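Rornska Opens Its Bokora Collection of Two-Armed Wrapping Demonstrations

2,744 recorded examples of robot arms handling bubble wrap are now available to university labs and small teams

GÓRECKI, June - Rornska is very happy to announce the first public release of Bokora, a collection of demonstrations recorded over the past several months at the company's workshop in Górecki. Bokora contains 2,744 examples of a two-armed robot station handling household items and bubble wrap, every one of them guided by a person at the controls, and it is meant for researchers and engineers who are teaching learning systems to cope with soft, slippery, see-through packing material.

Anyone who has packed up a kitchen before a move knows how much small judgment goes into rolling a bottle in bubble wrap. You pull the sheet a little, it springs back, you tuck a corner under, the bottle rolls toward the edge of the table and you catch it with your wrist without thinking. Writing that down as a list of steps for a machine has never gotten us very far, and so for this project we went the other way and asked people to do it, over and over, through the robot's own arms, while everything was being recorded.
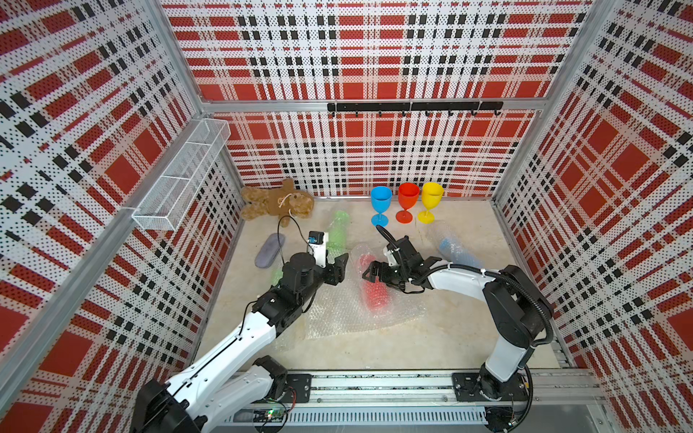

The project grew out of a conversation between Lurdes Amaral, who leads data collection at Rornska, and Sibusiso Molefe, who trains the models that come out of it. Their earlier work had been with rigid objects such as cups, blocks and boxes, and the results were good enough that customers began asking about packing. The first attempts at packing went badly. The models would close a gripper on the plastic as if it were a solid surface, or lose track of the object altogether once it was under a layer or two.

"We kept looking for a clever fix, and Sibusiso kept telling us, very patiently, that we simply did not have enough examples of the thing we were asking for," said Lurdes Amaral, head of data collection at Rornska. "He was right, and I have told him so, which he enjoyed more than he should have. So we cleared our calendar, bought a great deal of bubble wrap and started recording."

In all, 58 operators took part. Some were Rornska staff, but most came from the town and the villages nearby, and many had never driven a robot arm before their first training morning. Each operator practiced until comfortable and then recorded in short sessions with plenty of breaks, as the work is more tiring on the eyes and shoulders than it looks. The sessions add up to 212 hours of recording, and every example that made it into the collection was watched from start to finish by a second person before it was accepted.

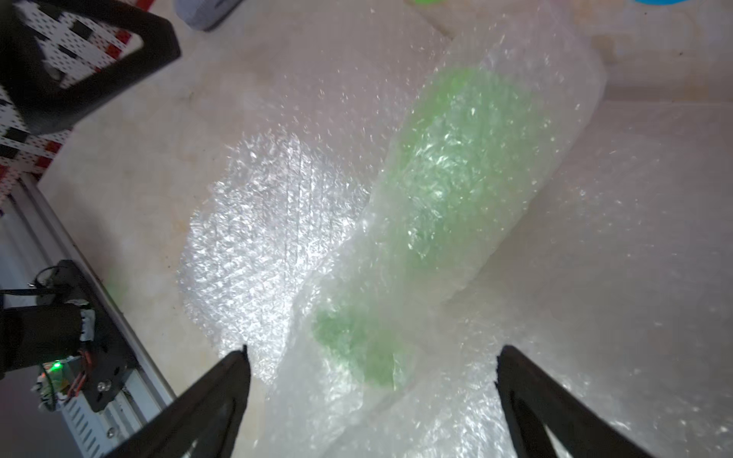
A green item under bubble wrap, as seen from one of the grippers. Photo: Rornska

Recordings in Bokora bring together the overview camera that looks into the enclosure and the small cameras carried at the wrists, along with the positions of both arms and the opening of each gripper at every moment. All of these are lined up to a shared clock. Where an operator made a mistake and recovered from it, the recording has been kept and marked as a recovery, and there are 163 of these in the first release. Early users have told us these are the ones they go looking for first.

"A learning system that has only ever seen things go smoothly does not know what to do with itself when the sheet slides off," said Sibusiso Molefe, senior researcher. "I would happily trade ten perfect takes for one where Idalina's team lost hold of a corner, thought about it for a moment and went back for it. That moment of thinking is in the data, and you can learn a lot from it."
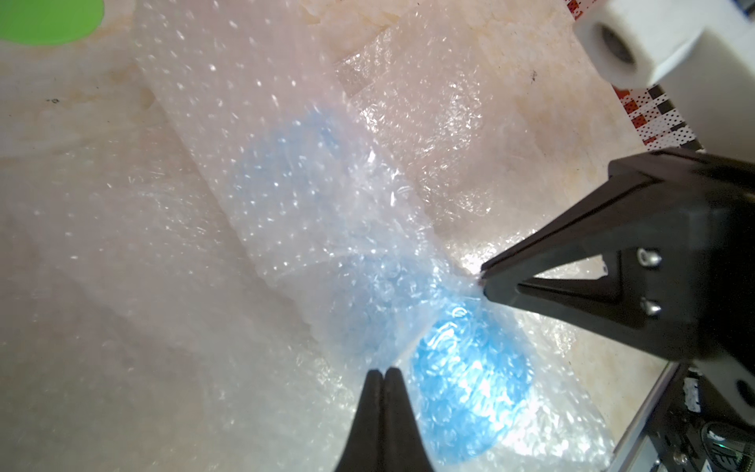 Bubble wrap is a hard subject for cameras, and a good part of the project was spent deciding how much to help them. In the end the team chose to leave the material as it comes. The bubbles throw back small white highlights wherever the light catches them, and the color of an object changes with the number of layers on top of it, so that a blue item may be bright and clear at one end and little more than a pale haze at the other. Then there is the gripper itself: a fingertip that pinches the plastic draws it up into folds, and the surface the camera was looking at is no longer the same surface. A person at the controls learns to read all this within a morning or so. The hope is that a model trained on enough of these views will learn to read it too, and the labels in Bokora mark where an object is judged to be under the wrap even when its outline cannot be traced.

Idalina Meireles, who runs the operator program, was also asked to decide how tidy the station should be. She settled on a rule that other items may stay in the enclosure while the arms are at work, and that they may be moved or taken away between takes. Homes and packing rooms are seldom bare, and she felt strongly that a system raised in a bare box would be in for a shock later on. Operators were given a goal for each take but were free to reach it in their own way - left arm first, right arm first, or both together - and the differences from one person to the next have been left in. 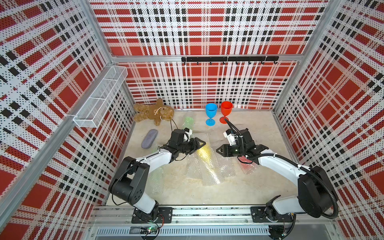 Eduardo Coelho, who joined the project as an operator and now trains others, remembers needing the better part of his first week to stop squeezing. "With your own hands you feel the plastic give, and you ease off," he said. "At the controls you have to see it instead. Once I learned to watch the wrap and not the fingers, I got a lot calmer, and my takes got shorter. That is what I tell every new group now, usually more often than they would like."

The collection comes with Grallix, a viewing tool that Rornska first wrote for its own reviewers. Grallix plays all the camera views of an example side by side, lets the user step through slowly and shows the operator's notes and the reviewer's comments at the point where they were made. It runs on an ordinary laptop and does not need a robot to be useful, a point the company was keen on after hearing from teachers who would like to use the material in class.

Bokora is offered at no charge for research and teaching. Companies wishing to use it in a product may ask for a commercial license, with reduced terms for small teams. Requests are read by a member of the collection group, who will be glad to hear a few lines on what you plan to do with it.

"What I like best is that you can tell the operators apart after a while," said Mahmoud Soliman, managing director of Rornska. "There is somebody who always smooths the sheet before starting, and somebody else who goes straight in. These are people's habits, handed over with a lot of patience, and we would like to thank every one of them for it. We would also like to thank their families, who have heard more about bubble wrap this year than any family should have to."

A second round of recording is being prepared, with paper and cloth alongside plastic, and applications from new operators are welcome. No experience with robots is needed. Training is paid, and morning sessions begin at 9:00.

About Rornska
Rornska builds two-armed robot stations and the training material that goes with them. The company is based in Górecki, where it designs, records and reviews all of its collections under one roof.

Press contact
Lurdes Amaral, Rornska, Górecki
Interviews with the operator team and visits to the workshop can be arranged on request.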